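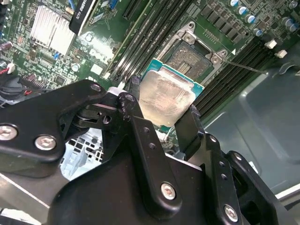
# Ondell desktop service demonstrations: processor handling subset

Data card, revision of November 2024. Maintained by the Ondell bench group at the Flelcombe workshop. The parent collection covers several desktop service tasks; this card covers the processor subset only.

## Summary

The subset holds 101 demonstrations of handling a desktop processor at its socket with a parallel gripper. All were driven by an operator, either by remote control from the leader arm or by moving the arm by hand with the joints compliant. No demonstration was generated by a script or a trained policy.

Of the 101, 80 are marked complete, 11 are marked partial and the remaining 10 are marked aborted. Partial and aborted takes are kept in the release because they contain recoveries that the complete takes mostly lack. Filter on `outcome` if you don't want them.

## Task definition

The case lies on its side with the panel off. The cooler has been taken off the socket beforehand, and the load plate is open unless the take is tagged `lever`. The task is divided into phases:

1. `approach`: from the rest pose to a point over the socket.
2. `grasp`: fingers closed on two opposite edges of the processor.
3. `lift`: straight up until the substrate is clear of the socket frame.
4. `hold`: at least one second without commanded motion.
5. `place`: down to the socket and release, or down to the tray for removal takes.

Phase boundaries are annotated by hand against the wrist video. Where the annotator couldn't settle a boundary to within 5 frames, the field `boundary_ok` is false. Most of these fall between `approach` and `grasp`, where the operator makes small corrections and there is no clean stop.

Takes tagged `lever` add a step before `grasp` in which the operator unlatches the retention lever. They were harder to drive and account for most of the aborted set.

## Hardware and layout

The work surface is a slotted aluminium platform. The computer and a 3D-printed fixture tray are placed on it side by side. Neither is clamped in the same position from one session to the next, so absolute coordinates in the base frame are not comparable across sessions. Use the per-session transform in `calib/`.

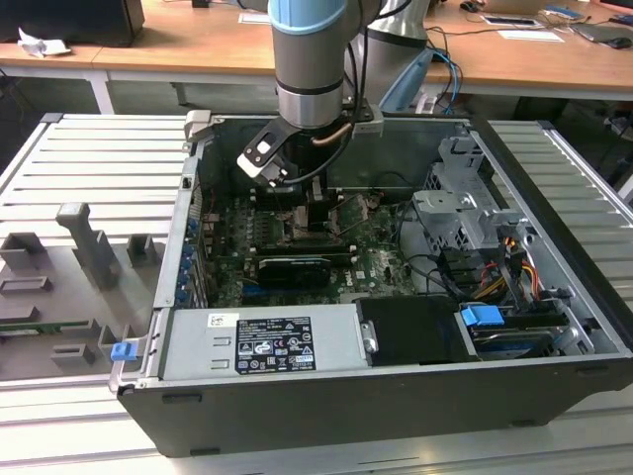

The fixed view is wide enough to take in the desks behind the platform, and these change between sessions. If you train on the fixed view without cropping, expect the background to identify the session. A crop rectangle for each session is listed in `views.csv`. Crops were chosen by eye and keep the whole case and the tray.

Each take has the following streams:

- wrist video, 30 frames per second
- fixed video, 30 frames per second
- joint positions and commanded positions, 100 Hz
- gripper opening, commanded and measured, 100 Hz
- operator input, raw, 100 Hz (remote takes only)

Video and joint streams share one clock. Operator input is stamped on the leader side and has been shifted by a constant offset per session. The offset is recorded in `session.json`, so the original stamps can be restored.

## Control modes

`mode: remote` means the operator used the leader arm and watched both video views on a screen. Scaling was fixed at one half for translation and one to one for rotation. The gripper was on a trigger with a soft limit on closing force.

`mode: hand` means the operator stood at the platform and moved the arm directly. The operator's hands and sleeves enter the fixed view in these takes and sometimes the wrist view. For this reason they were replayed open loop with nobody in view and the replay recorded as the released video. The original joint trace is in `trace_orig`. Replays that drifted enough to miss the grasp were dropped before numbering and are not among the 101.

## Wrist view

The gripper takes up a large part of the wrist image in every take. When the fingers are at the socket, linkages and plates hide much of the board on the near side, and the amount hidden depends on how far the gripper is open. We don't supply a mask.

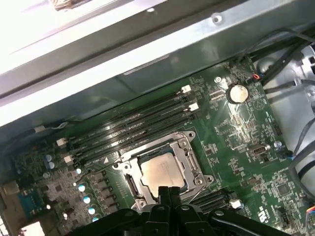 Wrist view, fingers at the lower edge of the processor.

The heat spreader is the brightest flat surface near the socket at most poses, but its appearance shifts with the lighting and with smudges on the metal. A detector tuned on one session by brightness alone did poorly on the others. The retention frame was a steadier reference in our own tests.

## Known problems

- Wrist exposure is automatic. The sheet-metal panel of the case can pull the exposure down during `approach`.
- Finger force is not measured. The gripper opening stalls on contact and this is the only contact signal.
- Cables inside the case were not tied back. They move slightly between takes.
- The same used processors were handled throughout. Scuffs on the heat spreader are therefore a possible cue for a model that overfits.
- `outcome: complete` means the phases were carried out as annotated. No machine was powered on afterwards, and the label says nothing about electrical condition.
- In the July sessions the measured gripper opening reads slightly high. A correction is given in `calib/gripper.txt` and has not been applied.

## Splits

Splits are by session. Do not shuffle takes across sessions: the layout, background and calibration are constant within a session and a shuffled split will overstate results. The held-out split contains both control modes and has no `lever` takes.

## Files

`takes/` has one directory per take. `takes.csv` lists mode, outcome, tags and session. `phases.csv` has the boundaries in wrist frame numbers, counted from zero. The Ellery loader reads all three without conversion. Older Ellery versions ignore `boundary_ok` and will load every boundary as good.

## Related items

Ondell desktop service demonstrations: memory modules
Ondell desktop service demonstrations: drive release tabs
Parkesine fixture tray, print files
Ellery loader, change notes
Flelcombe calibration procedure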